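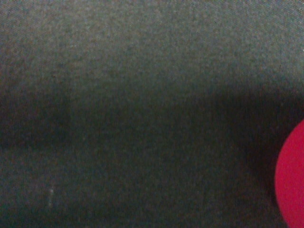 Haslow Table Cloth Rental: Frequently Asked Questions

Last updated 2020-11-14. Short answers, we're busy. If yours isn't on here, email.

ORDERING

What's the smallest order?
6 cloths. Any mix of sizes and colors. Under that we lose money on the van.

And the biggest?
Never hit a ceiling yet. Biggest so far was 104 cloths for a trade fair in Feltdale. For anything that size please give us a few weeks, not a few days.

How far ahead do I need to book?
48 hours is the minimum for plain black or white. Gray and colors, a week. August is wedding season and we run out of nearly everything, so book early and then email to make sure we got it.

Can I come look at them first?
Yes. Feltdale store, by appointment. Swatches are also free by mail, up to six per request. Keep them, we don't want them back.

Black or dark gray?
Black hides shadows and gaps under the table. Shows lint, flour, dog hair, everything. Dark gray is kinder if people will be eating. For product displays most customers go black. Under warm light our gray can look a little brown, so get a swatch and look at it in the actual room if you can.

SIZES AND FABRICS

How do I measure?
Top of the table, length and width. Then decide on the drop, meaning how far it hangs down. Add the drop TWICE to each number. Once per side. This is the mistake we see most and we can't fix it on the morning of.

How much drop?
Up to you. To the floor for banquets and anything where you're hiding boxes underneath. Lap length for sit-down meals. For work tables and demos go shorter, people catch their feet.

What's the Tornier fabric?
Our heavy one. Matte, thick, hangs well, hardly creases. Costs more to rent and it's a pain to carry up stairs. Good for photo backdrops and displays.

And the Yeom?
The light one. Polyester, thin, packs small. Wrinkles if you so much as look at it but steams out fast. Not great outdoors, it lifts in any kind of breeze, so ask us for clips.

Do the two blacks match?
No. Close, but no. The Yeom is shinier. Don't put them side by side on the same row, order all one or all the other.

Round tables?
Yes, all colors, three sizes. Same measuring rule, use the diameter.

SETTING UP

Do they come pressed?
Tornier comes on a roll, ready to go. Yeom comes folded so there will be fold lines. Pressing on hangers is extra, tick the box on the form.

How do I stop it sliding?
Rubber mat underneath, the kind sold for rugs. Cut it smaller than the tabletop so it doesnt poke out. Or clips at the corners. Please no duct tape. Please no staples! We do check.

Can I put heavy things on it?
Sure. Set them down, don't drag them. Dragging leaves a shiny track on the Tornier that takes forever to brush out. If something has rough feet put a felt pad under each one.

What about drinks?
Fine. It's a tablecloth. Blot spills, don't rub. 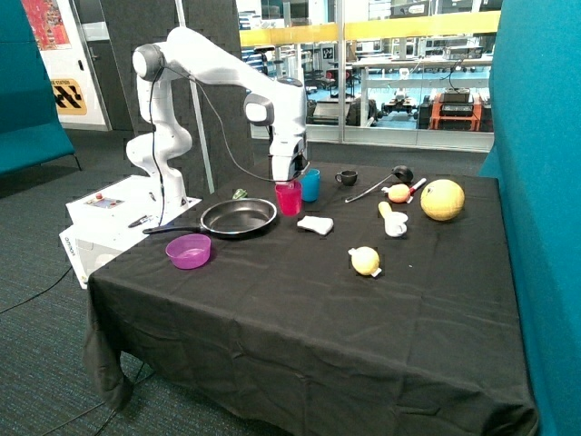
One customer wrote in to say that club soda did nothing for red punch on her black Yeom, and that cold water and a white towel got most of it out before the speeches were over. We've changed our advice to match. Cold water, white towel, press down and lift. Leave the rest to us.

Candle wax?
Let it go hard, then leave it alone. No knives. We have a method.

How do I get lint off black?
Sticky roller, right before doors open. Go in one direction. Damp rubber glove works too if you forgot the roller. Bring spare sheets for the roller, you'll use more than you think.

RETURNS AND DAMAGE

Do I need to wash them?
No! Please don't. Home dryers shrink the Yeom and then it fits nothing. Shake out the crumbs, put them in the bag, done.

They got wet. Can I still bag them?
Hang them over a chair or a railing first until they're dry. Mildew is the one thing we charge full price for, every time.

When are they due back?
48 hours after your event. Later than that is a daily charge per cloth, on your invoice. If you know you'll be late just tell us, we can often move things around.

What counts as damage?
Holes, burns, cuts, mildew, bleach, staple tears. Food and drink stains don't count, thats what the cleaning fee is for.

Found a mark when I opened the bag, what now?
Take a photo and email it before the event. We'll swap the cloth if we can get to you in time, or take it off the bill.

Do you sell the old ones?
Twice a year. Retired stock, small marks, cheap. We retire the plain ones early so some are in decent shape. Painters and potters buy most of it. Feltdale store only, cash or card, no holds.

Can I rent just the clips?
No. Well, if you're renting cloths then yes, they're free. Count them back in please, we started with 1000 and it is not 1000 now.

Do you do napkins?
Coming. Ask again in the spring.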